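Areck Tidy-Up: data card

Maintained by Ngaio Pearce and Hatem Naciri. Last revised September 23, 2026.

What this is

Recordings of two robot arms doing the kind of tidying most of us put off until guests are due. There are 500 episodes, each up to 70 seconds long, all teleoperated. We started in February to find out whether a machine can clear a desk yet. Our answer so far is "sort of, if you like waiting."

The work

Every episode is a small-items job on a marble-patterned tabletop: cards, a screwdriver, a clear tray, a storage box with a lid. Cards are the mean part. A flat card on a flat surface gives two fingers very little to grab, and Digby McKinnon spent 55 episodes learning this at our expense. Those are in the set too, under "early".

Once a card is up, the arms look quite competent. The blue one in the right gripper hangs below the fingers, with the striped one in its tray behind. 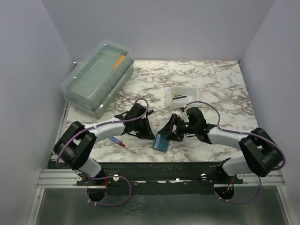 Files

episodes/ one folder per run
labels.csv task name, operator, outcome
splits/ train and test lists
notes.txt operator remarks, lightly cleaned up for language

Outcomes are "done", "partly" and "gave up". The last one refers to the operator.

Known problems

Operator style leaks into everything. Aroha Gilchrist is slow and neat, Digby is neither, and a policy trained on both tends to hesitate and then lunge.
Lid tasks are thin on the ground. Don't train on those alone.
Episode numbers skip in 4 places where we deleted bad recordings.

Can it do your chores?

No. Please don't cite this set as evidence that it can.

Questions about labels go to Hatem.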